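3.2 Materials and setup

Storage corners in the Caltley rooms were rebuilt from what was on hand. Slatted rack of pale pine, slats in tiers. Cloth hung over it, fixed with black tape to a gray panel. Hems left unfinished — the households in the Brullcombe survey rarely sewed theirs either, and we wanted the same drape. 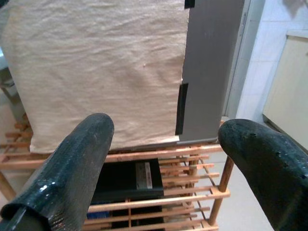

Figure 3. Beige cloth taped to the gray panel, lower edge just above the top rail of the rack.

Creases were not ironed out. Of 64 setups, 59 were kept for analysis; the rest had tape failures overnight and were droped. Rack depth was the same thoughout. Cloth weight was not, see Section 4.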